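Notebook – gear cell, open day
2 October 2026
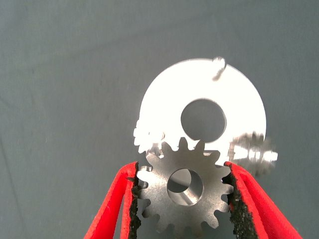 Doors opened at nine and the first group was already in the corridor, so the morning warm-up got cut short. Ran the pick and release five times on the spur gear before letting anyone in. No faults. Left the wrist view up on the big monitor all day, and that turned out to be what people stood in front of. Next year put the monitor closer to the barrier.

Setup as agreed with Cinzia: red fingers, black grit pads, gear gripped across the teeth with the bore facing the camera. We had talked about gripping through the bore instead. I still think that is the better grip for the real job, but it hides the fingers and visitors can't tell what is holding what. Across the teeth it stays.

Groups were booked at 19 people each. That is too many for this room. The back row can't see the bench and starts talking. Wycliffe took half of each group over to the Skovdale bench from the second session on and it went much better.

Questions that came up more than once:

Does it feel the part? No. It knows finger position and motor current and that is all. Kimutai has been explaining this with a pair of kitchen tongs, which works.

Why is the big disc so white on the screen? Exposure. The overhead light comes straight off the flat face and the camera is set for the part in the grip. I tried bringing the exposure down at lunch. The disc got a bit of an edge back but the gear teeth went too dark to count as a useful picture, so I put it back. Need a diffuser over the bench. Asked for one in April, will ask again.

What happens if it drops one? Showed them. Opened the fingers a little above the cloth and let it fall. Popular with the school group, less so with Eulalia, who has to measure these parts afterward. Used the scrap gear for it in the later sessions.

Trouble: in the third session the gear tilted in the grip when the arm turned. It didn't fall. Stopped, opened, re-seated, carried on. Looked at the pads at lunch and the right one had started to lift at the tip. Pressed it back down and it held through the afternoon, but that is not a repair. Kanini has a sheet of the coarser grit and will cut new ones. Please cut both sides from the same sheet – last time we mixed them and spent two days chasing a grip offset that was only pad thickness.

Two people from Pendico stayed on after the last session. They sort small gears and shafts by hand and wanted to know about parts lying against each other. Told them straight that we do not do that well yet. With parts spread out on the cloth it is fine. Once they touch, the fingers need room to get down either side of the teeth and often there isn't any. They offered to send a box of mixed parts, some 200 pieces, and I said yes. Cinzia has the contact.

Also told them that the Millet planner is not ours and they would have to talk to that group about it.

To do:
Diffuser over bench (me)
New pads, both fingers (Kanini)
Measure the gears used today before they go back in the drawer (Eulalia)
Iron or replace the cloth, the creases show on the monitor
Find out who took the spare hex key from the Skovdale bench

Arm parked and powered down at the end of the day. Fingers left on.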